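Fio sobre a arrumação dos retalhos, que a Javiera Yáñez me pediu em fevereiro e só agora escrevo.

## 1

Eu guardava tudo num saco só. Pesei antes de começar: mais de 363 gramas de paninhos, botões e restos de fita. Passei para uma caixa de plástico branca com divisórias quadradas e tampa acastanhada translúcida. A tampa fica deitada na mesa, ao lado, enquanto arrumo.
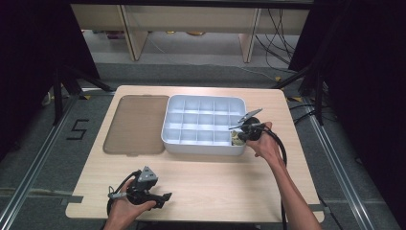
## 2

Começo por um canto e vou avançando – se pouso coisas ao acaso, perco-me. Uma coisa por divisória. O que for de papel não entra, vai para o envelope da Praka.

## 3

Os tecidos dão mais trabalho do que os botões. Um pano amarrotado ocupa o dobro do espaço e depois ninguém o reconhece. Separei 27 retalhos para as almofadas e deixei de fora os que já tinham nódoas.

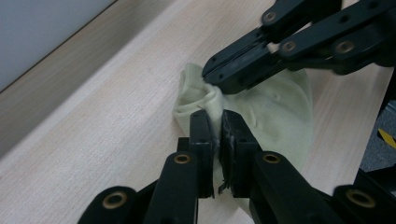
Para dobrar tecido macio, o Bautista Montecinos ensinou-me a esticar antes de vincar. Demoro mais, mas o quadrado fica direito. Com um pano verde-claro, quase creme, todo enrolado e com um lado em bojo, pega-se na borda de cima e noutra prega mais ao meio, e só depois se puxa. Se ficar um bojo, abre-se e recomeça-se.

## 4

Falta etiquetar. Vou usar fita de papel e lápis, por fora, para poder mudar. Os retalhos maiores seguem para a Urer com a próxima encomenda. Quem quiser as medidas das almofadas, peça nas respostas.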